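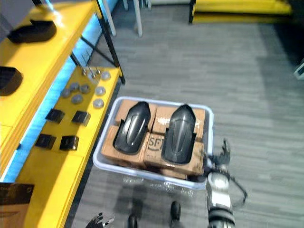 The translucent bin with four cardboard boxes in it, beside the yellow shelving.

Vandum storage bin, review

I bought 6 of these bins in May for our parts room in Cundusholm. Four small boxes go in as two rows of two, and light parts can lie on the top. The rounded rim is kind to the hands. I miss a lid — dust comes in quickly. For the price I am satisfied.

Comments (2)

Orysia Yatsenko
Does it stack when full?

Tsung-han Kwok
Mine bends a little with heavy screws, so I keep only plastic parts in it.

Search reviews Go
We use cookies. Accept Settings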